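Jump to content Main page Contents Recent changes Random article Help
Search Go Advanced search

Hand-held demonstration (robotics)

Hand-held demonstration is a method of teaching a manipulation task to a robot in which a person carries out the task using a gripper held in the hand, while sensors record the movement. No robot arm need be present. The recorded path of the gripper, together with camera images and the opening of the jaws, is later used to train a control program. The method is one of three commonly grouped under the heading of robot teaching by demonstration, the others being kinaesthetic teaching and teleoperation.

Related methods

In kinaesthetic teaching the operator takes hold of the arm itself and pushes it through the motion. The joint angles are read directly, so the recording is exact and can be played back without conversion. The drawbacks are the effort needed to move a heavy arm, the difficulty of guiding two arms at once, and the presence of the operator's hands in the camera view.

In teleoperation the operator moves a separate device and the robot follows. The device may be a joystick, a pair of tracked controllers or a smaller copy of the arm. The operator feels little or nothing of the contact between the gripper and the object unless force feedback is fitted, and delay between the two sides makes fine work slow.

Hand-held demonstration keeps the jaws of the robot but replaces the arm with that of a person. Contact forces are felt through the handle. The equipment can be carried to places where a robot could not easily be installed, such as shops, kitchens and storerooms. 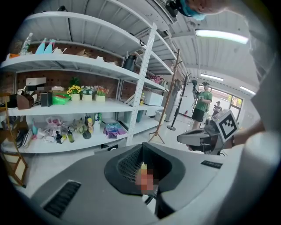 Equipment

A typical set consists of one or two grippers, a means of finding their position, and a recorder. The jaws are usually opened and closed by a trigger or a sliding grip. Their width is measured by an encoder or read from the camera image. Where possible the fingers are of the same shape as those on the robot that will later repeat the task, as a difference in finger length shifts every grasp point in the data.

Position is found in one of several ways. External cameras fixed to the walls give good accuracy but tie the work to one room. Cameras on the gripper can estimate their own motion from features in the surroundings, which removes the need for fixed equipment but may fail in front of a blank wall or during fast turns. A third arrangement places printed square markers on the grippers and observes them from a camera worn by the operator. Each marker has a pattern that fixes both its identity and its orientation. If the markers are put on several faces of a cube, at least one face will normally be in view when the wrist is turned.

The Urton recorder, described by Kazimír Šindelář in an internal report dated 13 August 2018, stored both hands and the head view against a single clock. The earlier Esex unit used a separate clock for each hand, and the recordings had to be aligned afterwards by means of a deliberate tap of the fingers at the start of each run.

Procedure

The operator starts each run from a stated position, normally with both jaws open and both markers in view. The task is performed at a moderate speed and without talking to others or pointing with the gripper. A run is ended by returning to the starting position. Runs in which an object is dropped are either discarded or marked as failures, depending on the purpose of the data.

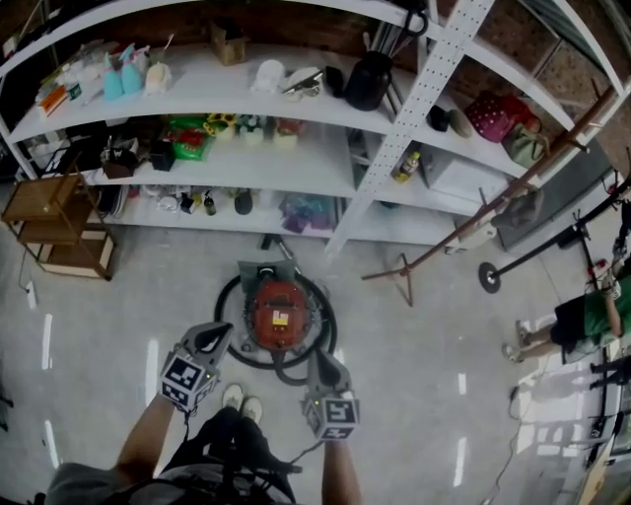
Choice of objects has a strong effect on the usefulness of a set of runs. Rigid boxes and bottles are simple to grasp and easy to follow in the images. Flexible items are harder, as their shape differs at the start of every run and cannot be described by a single position and angle. The coiled black hose looped round a red and gray canister vacuum cleaner on the floor is an item of this second type. A bag on a shelf presents much the same difficulty.

In the Sokol trials, held in February, 57 runs were kept from one operator and eight were rejected. Most of the rejected runs had lost sight of a marker when the wrist passed behind an object.

Limitations

A person can reach positions that a given arm cannot, and some recorded paths therefore have to be removed or altered before use. The Dellent filter carries out this check by testing each path against the joint limits of the target robot.

See also

Kinaesthetic teaching
Teleoperation
Fiducial marker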